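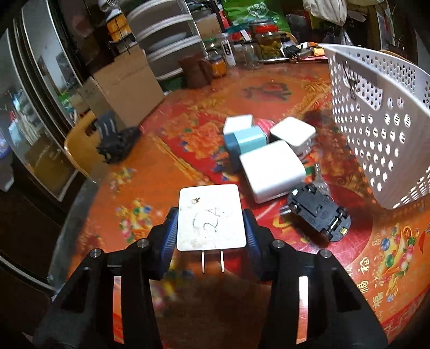 Re: [handheld-demos] Chargers into the basket: what counts as a good take?

From: Sze-wing Shek
To: handheld-demos list
Date: March 18, 2024

Patricio Huenchumán wrote:

> Hello all,
>
> I've been through the first batch of the table sorting task and I have
> some questions before we record more. The Medve build trained without
> errors, but on the bench it is doing two things I don't like. It goes
> for the middle of the pile even when a charger is sitting by itself,
> and it lets go too high over the basket.
>
> 1. Are demonstrators told which item to pick up first?
>
> 2. How are people holding the plug-in chargers? Some are gripped
> across the sides, some seem to be gripped face and back. Do we want
> both?
>
> 3. Should I drop the takes where the grip slips and the person tries
> again? I have 19 marked so far and I don't want to throw them out if
> they are useful.
>
> 4. Can we tidy up the table? A patterned cloth plus all the household
> stuff behind it is a lot for the model to look at. Okville did theirs
> on a plain grey sheet and it trained faster.
>
> Patricio

Hi Patricio,

Thanks for going through them. I'll take these in order and then add a couple of things from our side.

1. Order of picking

No, they aren't told. The instruction sheet says to clear the table into the basket and leaves it there. I went back through my own takes last night and I can see where your bench behaviour comes from. Most of us start with the pile, as that is where the hand naturally goes, and then pick up the strays at the end. The model sees far more first picks from the pile than from the open table.

I'd like to fix that with the layouts and leave the instruction alone. If we tell people to start with the loose ones we will just get the opposite habit. For the next batch I'll put out more layouts with one or two items well away from the others, and some with no pile at all. Demonstrators can keep choosing for themselves.

2. Grip on the chargers

Across the sides is what we want for the square wall chargers. The still at the top of this message is the one I'd use to show people. The pads are on the left and right sides of the charger, the broad face is up, and the prongs point out into the open space between the fingers. Nothing is pushing on the prongs. When people take one of these face and back, the charger tends to rotate as they lift, and then the prongs catch on the basket on the way in.

The big block adapters are different. They are thick enough that either way works, so please keep both kinds of grip for those.

One thing to watch for: people squeeze much harder than they need to. The blue pads have plenty of friction and a light close is enough. On the Wustumus grippers a hard squeeze spreads the fingertips slightly and the width reading comes out wrong, so the arm then tries to copy a width that doesn't match the object. I've added a line about this to the instruction sheet.

3. Slips and second tries

Keep them, with two exceptions.

If the grip slips and the person opens, moves and closes again in one smooth go, that's a good take. The arm is going to slip too, and those are the only examples it gets of what to do next. We had almost none of these in the Jirnar set, and the arm would close on nothing and carry the nothing to the basket.

The exceptions are takes where the person uses their free hand to help, and takes where they stop for a long time to think. Cut those. For the pauses, anything longer than 6 seconds can go. Shorter ones you can trim if you have the patience, but it isn't required.

Of your 19, could you sort out which fall under those two and send me the list? My guess is that most of them are fine.

4. The table

I would rather not tidy it. I know the cloth is busy. It has big printed flowers and fruit on it and a shiny surface, and there are jars and a drawer unit and bags at the back. But the arm is meant to work in people's homes, and that is what a table in someone's home looks like. The Okville set did train faster, and then the arm wouldn't pick anything up when we moved it to a kitchen.

What I will do is make sure we have more than one table. So far 53 of our takes are on this one cloth, and that's too many from a single spot. I have two other households lined up for April. If you need something cleaner to debug with in the meantime, use the Okville set for that and keep the two apart in training.

The gloss is a fair point though. Bright reflections show up on the reflective strips of the gripper as well as on the cloth. If you see the tracking jump, note the take number and I'll check it against the lamp positions.

On the high release

You didn't number this one but I think it matters most. It's our fault. The basket has tall sides, and demonstrators don't want to bang the gripper on the rim, so they open as soon as they are over it. The charger falls the rest of the way. It's fine for a person and bad for teaching.

From now on I'm asking people to lower the fingertips below the rim before opening, then come straight back up. It feels slow for the first few takes. I tried it with one of the toy cars as well as the adapters and there is enough room, as long as you come in over the middle of the basket and stay off the handle side. We should probably re-record the worst of the old ones. If you can pull release height out of the data and sort by it, I'll redo the top end of that list myself.

A few smaller items:

Please don't reset the scene to exactly the same positions between takes. I saw one run where the objects were clearly being put back on the same flowers each time. Mixing them up by hand is enough.

Upside-down toy cars are allowed. Wheels up or wheels down, leave it however it lands.

If a charger has writing on it, leave the writing alone and don't use it to name the object in the labels. All the small square ones go under "wall charger". I found three different names for the same kind of thing in the last upload.

Check the mapping at the start of every session, before the first take. Slow loop over the table, include the basket and some of the background, then back to the start position. Take 2516 has no usable track and I'm fairly sure it's because the loop was skipped.

For anyone doing remote control on the Medve arm instead of the handheld, the same rules apply for release height and for second tries. Don't worry about matching the handheld speed. Remote takes come out slower and we handle that on our end.

I'll put the new instruction sheet in the shared folder once I've heard back on point 3. If anybody disagrees about leaving the table cluttered, please say so on the list before I book the other households.

Sze-wing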